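Part-time workroom assistant wanted, Gunport

Sokstead needs one person to keep a small workroom in order, 22 hours a week. You will wipe down the table and wall, put bottles and caps away and keep cords off the work surface. No experience needed. Start date: October. Send a short letter to Amber Hermans by 08/05/2021.

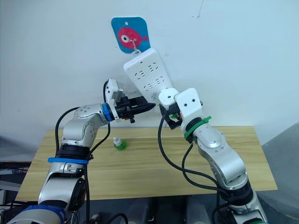
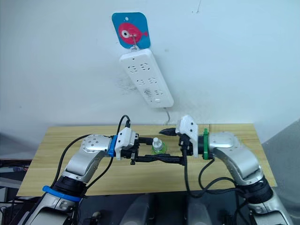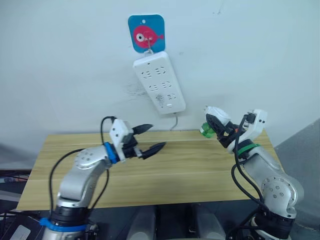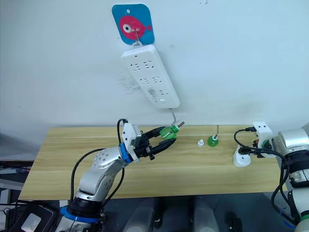
Workroom wall, with the power strip on its fish hook.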